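Plier le linge sur le lit : mes astuces pour une chambre qui reste nette

Mis à jour le mercredi 6 décembre 2023

J'ai longtemps plié mon linge debout devant la table de la cuisine, entre le grille-pain et le courrier, et je finissais toujours par le reposer en tas sur une chaise. Depuis que je fais tout sur le lit, c'est le jour et la nuit ! La surface est grande, elle est à bonne hauteur si on s'assoit au bord, et surtout il faut bien la libérer avant d'aller dormir. Il n'y a pas de meilleur coup de pied aux fesses.

Commencez par faire le lit

Oui, même si c'est dimanche et même si vous comptez y retourner dans une heure. On tire la couette ou le couvre-lit, on lisse du plat de la main en partant du milieu vers les bords, et on ne s'acharne pas. Un couvre-lit matelassé gardera toujours ses petites vagues autour des coutures, c'est ce qui fait son charme, et le linge s'y pose très bien. Sur un drap en satin, par contre, les piles glissent (j'ai essayé, j'ai tout ramassé par terre).

Ensuite, je renverse la corbeille côté pieds, jamais côté oreillers. Je garde le milieu pour plier et le côté de la porte pour les piles terminées. Ça paraît maniaque, mais au bout de deux lessives on ne réfléchit plus.

Les vêtements noirs d'abord

C'est mon astuce préférée ! Sortez tout le noir du tas et pliez-le en premier, pendant qu'il fait encore jour. Sur un tissu clair ou à motifs, on repère tout de suite ce qui est noir, alors qu'au fond d'une corbeille on confond un legging, un tee-shirt et une taie. On voit aussi les peluches, qu'on enlève avec un gant de ménage en caoutchouc légèrement humide, toujours dans le même sens.

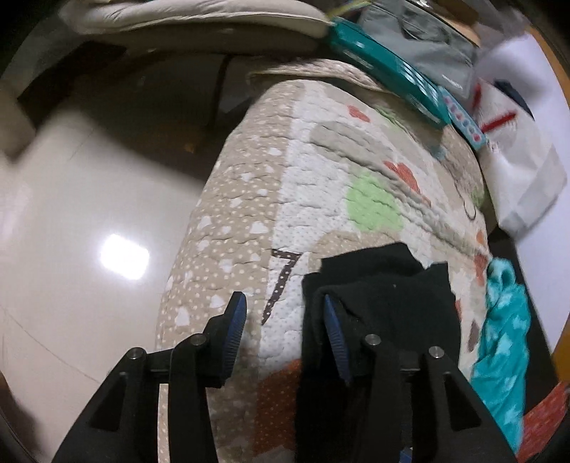
Pour un tissu souple qui ne tient pas le pli, je procède en tiers. On étale la pièce bien à plat, on rabat un côté, puis l'autre par-dessus, et on passe l'avant-bras dessus pour chasser l'air. On replie ensuite dans la longueur, deux fois, jusqu'à obtenir un petit paquet qui tient debout tout seul. S'il s'écroule, c'est qu'il est trop large : on recommence avec des tiers plus étroits. Femke Van der Linden, qui m'a appris cette méthode au cours de couture, ajoute un dernier pli vers l'intérieur pour les matières très fluides. Je ne le fais que pour les débardeurs.

Et si une pièce est vraiment froissée, inutile de sortir la table à repasser pour elle seule. Un coup de brumisateur, on tire doucement sur les coutures, et hop, sur un cintre dans la salle de bains jusqu'au lendemain.

Secouer avant de plier

On l'oublie tout le temps ! Un bon coup sec, les bras tendus, et la moitié des faux plis s'en va. C'est aussi comme ça qu'on retrouve la chaussette coincée dans une manche, le mouchoir en papier (hélas) et les élastiques à cheveux. Je pose un petit bol sur la table de nuit pour tout ce qui tombe des poches. Le mien est un bol à olives Geline ébréché, il est parfait dans ce rôle.
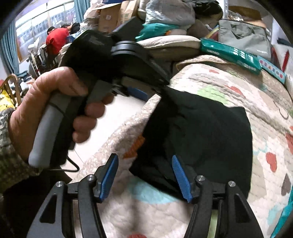
Soulevez toujours ce qui traîne avant de déclarer le lit rangé. Un vêtement jeté en boule cache très bien autre chose, et chez moi les petits objets ont une passion pour le dessous des pulls. Je ramasse donc chaque pièce par deux coins, je la pose de côté, je regarde ce qu'il y avait en dessous. Ce qui n'est pas du linge part dans un panier unique, que je vide une fois toutes les chambres terminées. Avant, je faisais un aller-retour par objet et j'y perdais ma soirée.

Et le couvre-lit lui-même ?

Pour un matelassé en coton qui supporte la machine, je lave à 20 degrés avec une demi-dose de lessive et un essorage doux. Lisez l'étiquette avant, surtout si c'est un patchwork ancien ou cousu main : les tissus foncés peuvent déteindre sur les parties claires. Dans le doute, je frotte un coin foncé avec un mouchoir blanc mouillé. Si le mouchoir se colore, pas de machine.

Pour le séchage, étendez-le à plat sur deux fils et retournez-le à mi-parcours. En juin, le mien est prêt en un après-midi. En ce moment, il lui faut deux jours sur le séchoir du couloir et on passe en se tenant de profil.

Il suffit ensuite de le secouer fort, à deux si possible, en tenant chacun deux coins. Le garnissage se remet en place et les coutures se détendent.

Côté rangement, j'ai adopté les tiroirs à la verticale, avec les paquets debout comme des livres. Ma commode a des tiroirs de 80 centimètres de large et j'y loge tous les hauts de la saison. Deux boîtes à chaussures sans couvercle servent de séparations. Pour les bas, je cherche encore, les jeans prennent toute la place et je les laisse pour l'instant sur l'étagère du haut, pliés en deux, avec les plaids.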